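# Handout 6: Reading a kit offer - the Flonness two-arm bench kit

Course: Automation for Small Workshops
Lecturer: Urbonaitė
Version: October 31, 2024

Please bring this handout to the seminar, together with the offer letter from Elero that you received last time. We will use both.

## 1. What we are reviewing

Elero is the reseller. Flonness is the name of the kit. Students mix these two names in their reports every year, so please be careful with it.

The kit contains two small arms, two grippers with changeable finger pads, a wrist camera for each arm, one control box and a software license for one year. A table is not included. The workshop in Skistolby, which is our case for this term, wants to use the kit for handling small textile pieces: picking up, turning, flattening, and placing on a pile. They have no robot engineer in the house. Keep this in mind when you judge if something is "easy".

## 2. What the offer says and what it leaves open

The offer promises "reliable handling of soft goods". This phrase has no number behind it. For a rigid part we can ask about repeat accuracy and get a clear answer. With a cloth, the shape changes every time it is touched, and the answer depends on the cloth, the table, the light and the pads.

When you meet such a phrase, write down the following:

- which material was used in the seller's test
- how the piece was lying at the start (flat, folded, crumpled)
- what was counted as a success
- who reset the table between the attempts

The last point is often forgotten. If a person makes the cloth nice and flat before each attempt, the test is a different test.

In the appendix of the offer there is a table with 709 attempts, of which 97 are marked "operator help". The appendix does not explain what kind of help. I have asked Elero for it and will tell you when I have the answer. 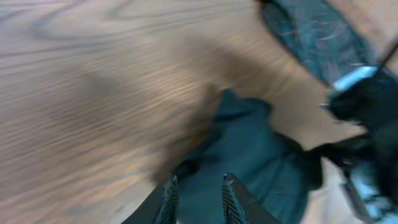 The wrist camera is the part of the kit I want to discuss longest, as it is the part most buyers understand least. It looks from close to the fingers, so it sees the contact area well and the rest of the table badly. It also moves with the arm, and during a fast movement the picture becomes smeared. Look at the wood grain on the left side of the table, which has turned into streaks, and compare it with the ridges on the two finger pads, where you can still follow the fine lines. The pads travel together with the camera, the table does not. For a practical task, this means that the software can trust what it sees of its own fingers more than what it sees of the background. A second effect is crowding: when both arms work at the same small piece of fabric, the other gripper takes up a big part of the view, and a black gripper next to dark teal folds is not easy to separate, even for a human eye.

Questions for the seller which follow from this:

1. Can the arm speed be limited only near the cloth, or only for the whole program?
2. Is the exposure time of the camera adjustable by the user?
3. Does the price include an overhead camera, and if not, does the software accept one from another maker?
4. Are the finger pads available in a light color?

## 3. Cost

The price for the kit is not discussed in this handout, you have it in the letter. I only want to show the yearly part. The software license after the first year is 1,524 euros. The seller recommends changing the pads after 60 hours of work with fabric. Skistolby plans to run the kit nearly every working day, so please calculate the number of pad sets yourself and add it to the license. Many of you put only the purchase price in the February report - I will not accept this again.

Training is offered as a separate service. It is two days at the customer's place, and travel is charged extra.

## 4. Terms you should know

**Pad** - the soft or ridged surface on the inner side of a finger. It decides the friction.

**Motion blur** - smearing of the picture when camera and object move against each other during the exposure.

**Occlusion** - one thing hides another from the camera. With two arms it happens very often.

**Acceptance test** - a test agreed in writing before the purchase, done with the customer's own material.

## 5. Task for the seminar

Work in pairs. Write an acceptance test for Skistolby, maximum one page. State the material, the start position, the number of attempts and the success rule. Also state what the operator is allowed to touch. Bring two printed copies, one for me and one for the pair which will review your work.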